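Saledow packing hall, walk-through inspection, 23 June 2001
Form revision: January issue, Nernport site copy

Status codes: S = satisfactory, A = action required, N/A = not applicable on this line.

## 1. Access and floors

- [S] Main aisle clear to full painted width.
- [S] Floor drains covered, gratings seated.
- [A] Anti-slip strip at the foot of the mezzanine stair lifting at one corner. Trip hazard. Replace the full strip; do not glue the corner down again.
- [S] Emergency exits unlocked from inside, bars move freely.
- [A] Pallet stored against the east exit. Moved during inspection. Repeat finding from January.

Comment: the painted keep-clear box at the east exit has worn to the point where it cannot be read from a forklift seat. Repaint before the next inspection.

## 2. Electrical

- [S] Panel doors closed and latched.
- [S] Extension cords: none in permanent use.
- [A] Knockout missing on the junction box above the labeler. Fit a blanking plug.
- [S] Emergency stops on the Bennani conveyor tested at both ends. Belt stopped each time. Reset required at the panel, as designed.
- [N/A] Portable heaters.

## 3. Machine guarding

- [S] Infeed guard fixed with tool-removable fasteners.
- [S] Interlock on the capping station drops out when the door is opened.
- [A] Chain guard on the outfeed drive has 2 of its fasteners missing. Line to remain locked out until replaced.

Comment: fasteners on the outfeed guard work loose with vibration. Maintenance to fit locking nuts. Add the guard to the weekly check sheet.

## 4. Containers and closures

Applies to open stock at the filling bench and to returned containers in the holding bay. Check the rim for splits, the pull tab for tears, and the center for cracks. Discard any lid that fails on one of these points. Do not hold failed lids for reuse on waste containers.

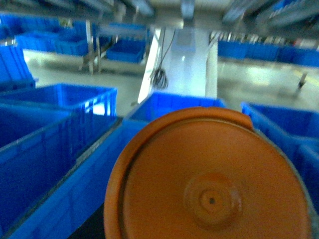
Fig. 1. Orange plastic lid, round, with raised rim, center boss and pry tab.

- [S] Lids in open stock free of splits at the rim.
- [S] Lids and containers matched by size at point of use.
- [A] Two containers in the holding bay with no contents label. Quarantined. Contents to be confirmed before disposal.
- [S] Lid openers available at the bench. No screwdrivers found in use for this purpose.

Comment: Caltuser supplies the replacement labels. Current stock is the old format without the hazard panel. Use up on non-hazardous product only.

## 5. Racking and storage

- [S] Load signs posted. Bay limit 1600 lb, evenly distributed.
- [S] Beam locks present at all connections inspected.
- [A] Upright at the end of row 3 dented at forklift height. Unload the bay and keep it empty until the upright has been measured for deflection.
- [S] No loose items above head height.

## 6. Fire protection

- [S] Extinguishers on hooks, pins and seals intact, gauges in range.
- [S] Clearance below sprinkler heads more than 20 inches at all points measured.
- [A] Inspection tag on the extinguisher by the loading door not legible. Replace the tag.
- [S] Flammables cabinet closed, self-closing door operates.

## 7. First aid and eyewash

- [S] Eyewash flow even on both sides, caps release on activation.
- [A] Weekly flush record has gaps. Flush and sign weekly, including shutdown weeks.
- [S] First aid box stocked to list.

## Follow-up

Lockout on the outfeed drive and the row 3 bay restriction take effect immediately. All other actions are to be closed before the next walk-through. Return the signed copy to the Nernport office and keep one copy at the line.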